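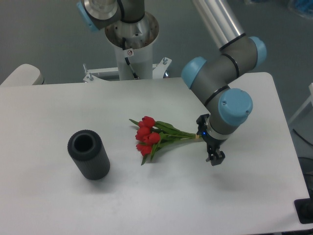
Corum 竖纹筒形花瓶(黑色)
系列:Corum 桌面花器
适用:单束切花、仿真花束、干花
供应状态:现货,整箱与零售均可

产品概述

Corum 竖纹筒形花瓶为直筒式桌面花器,外壁满布细密竖向棱纹,瓶口朝上敞开,口沿较厚,内腔为深色。整体为黑色,无图案,无把手。本品按单束郁金香一类的直茎花材设计,主要用于餐桌、接待台、展示台和会议桌面。

瓶身采用直筒结构,口径与腔体内径基本一致,花茎可整束垂直放入,无需在瓶口处收拢。与收口瓶相比,直筒瓶对花束的约束较弱,花头会向外散开,建议保留扎束后再入瓶。需要花头张开的陈设方式,可在入瓶后剪开扎束。

竖纹由模具一次成型,纹路自口沿下方延伸至底部。棱纹的作用有两项:一是增加握持时的摩擦,二是减弱表面指纹和细小划痕的可见程度。口沿部分不做纹路,便于擦拭。

规格参数

型号:Corum CV-16
高度:16 厘米
外径:8 厘米
颜色:黑色(内外同色)
外壁:细竖纹
口沿:加厚
材质:注塑成型树脂
底部:平底,附防滑垫 3 枚(随箱散装,自行粘贴)
防水:整体成型,无拼缝
建议水位:瓶高的三分之一至二分之一
包装:单只纸盒,内衬纸浆托

尺寸为成型后测量值,同一批次之间存在正常公差。如用于嵌入式托架或定制底座,请以实物测量为准,不要直接按参数表开孔。

适配花材

直茎、中等长度的花材适配性最好。以下为常用搭配及注意事项。

郁金香:一般以小束入瓶。红色、白色、黄色品种与黑色瓶身对比明显,其中红色花头配深绿色长叶在白色台面上辨识度最高。鲜切郁金香入瓶后茎部仍会伸长并向光弯曲,需定期转动瓶身。叶片较长者,水位以下的部分应去除,水位以上的可保留。

仿真郁金香:茎内有金属芯的,可直接弯折定形。束口如有扎带,扎带位置宜低于口沿,入瓶后不外露。仿真花重量轻,瓶内可不加水,需另加配重时见下文。

洋桔梗、小苍兰:枝条分叉较多,建议先按分枝点修剪,再整束放入。

尤加利、干芦苇:上部重心偏高,枝条露出部分超过瓶高两倍时必须加配重。

不适用:绣球等大头花材的多枝组合、带土球植物、需要花泥固定的造型。腔体为直壁,花泥放入后不易取出,也容易残留碎屑。

花束预处理

到货的成束切花应先平放于台面,理顺茎叶,再进行修剪。平放时花头朝同一方向,茎端对齐,避免花瓣受压。台面以平整、干净、浅色为宜,便于发现落叶和断茎。

修剪长度按以下方法确定:将花束贴近瓶身外侧,花头下缘高出口沿一个花头的高度,茎端与瓶底平齐,多出部分剪除。鲜花斜剪,仿真花平剪。仿真花茎剪断后金属芯可能外露,应弯折或套上端帽,以免划伤内壁。

扎束位置不宜过高。扎在茎部中段以上时,花头被迫收紧,入瓶后呈柱状;扎在靠近茎端处,上部自然展开,叶片向两侧伸出。需要后一种效果的,按后者处理。

入瓶操作

将瓶身竖直放置于花束近侧,瓶口上方不得有遮挡。手持束口上方的茎部,不要握花头或叶片。将花束由平放转为竖直,茎端对准瓶口中心,缓慢下放至触底,松手后调整朝向。

若茎端在口沿处受阻,多为外侧叶片翻折所致。应提起花束,将叶片顺向理平后重新下放,不要强行压入。口沿虽为加厚设计,但持续单侧受力仍可能使空瓶倾倒。

单手操作时,应先粘贴底部防滑垫。桌面为光滑白色涂层或玻璃的,同样建议使用防滑垫。

配重与稳定

空瓶为轻量件。装入鲜花和清水后,水本身即为配重,一般不需另加。用于干花或仿真花时,可在瓶底加入洗净的砾石或玻璃珠,用量以 100 克为起点,按花束露出高度逐步增加。砾石粒径应小于茎间空隙,否则茎端无法触底。

不建议使用细沙。细沙会附着在内壁,深色腔体内不易检查清洗是否彻底。

清洁与保养

外壁棱纹内的积尘用软毛刷顺纹路方向清除,再以湿布擦拭。横向擦拭会使纤维挂在棱边。内腔用长柄瓶刷配中性清洁剂清洗,清水冲净,倒置沥干。

不可使用钢丝球、研磨膏及含氯漂白剂。不可放入洗碗机。不可盛装热水。水渍形成的白色痕迹可用稀释白醋浸泡后冲洗。黑色表面对水垢较敏感,硬水地区应在换水时同时擦净口沿。

长期不用时应保持干燥,瓶口朝下存放或加盖防尘纸。多只叠放须使用原包装内托,不得直接相互套叠。

陈设建议

白色或浅灰台面与本品搭配时,瓶身轮廓清楚,阴影柔和,适合产品陈列和拍摄。光源以顶部均匀散射光为主。单侧强光会使竖纹产生明暗相间的条带,需要强调纹理时可采用,常规陈列不建议。

长桌陈设时,瓶与瓶的间距不小于瓶高。方桌或矩形桌面单瓶陈设,可置于中心,也可偏向一侧,另一侧留作操作或摆放餐具。

同系列及相关产品

Wuta 宽口矮瓶:口径较大,适合短茎花材与浮花。颜色有黑、米白两种。
Tăng 细颈单枝瓶:收口,仅供单枝使用,不接受成束花材。
Jindham 圆形托盘:直边浅盘,可作本品衬底,承接落水与落叶。托盘内底平整,防滑垫可直接使用。

以上产品与 CV-16 的外壁纹路不同,成组陈设时建议以颜色统一,不要求纹理一致。

订购说明

零售单只起订。整箱为 16 只,按箱订购时防滑垫统一装于箱内附件袋,请在拆箱时清点。花材、砾石、托盘均不随瓶供应,需单独选购。

整箱订单可要求去除单只纸盒,改为隔板包装,体积减小,但不适合二次零售发运。此项须在下单时注明,出库后不作更改。

验收与退换

收货时检查口沿是否完整,底部是否平稳,外壁竖纹有无断缺。将空瓶置于平整台面,轻推瓶身上部,不应出现持续晃动。内腔注水至二分之一,静置后擦干外底,观察有无渗漏。

以下情况属正常现象,不作退换依据:竖纹棱边在强光下反光不均;底部可见浇口痕迹;不同批次黑色深浅略有差异。

以下情况可换货:口沿缺损、瓶身开裂、渗漏、底部翘曲造成倾斜。换货须保留原包装及内托。已粘贴防滑垫的产品,仅接受因渗漏和开裂提出的换货。

备件

防滑垫可单独订购,每袋 3 枚,型号 CV-P。旧垫取下后残胶用酒精棉片清除,待底面完全干燥后再粘贴新垫。纸浆内托不单独供应。

本页参数适用于 5 月之后出库的批次。此前批次口沿较薄,无附件袋,其余尺寸相同。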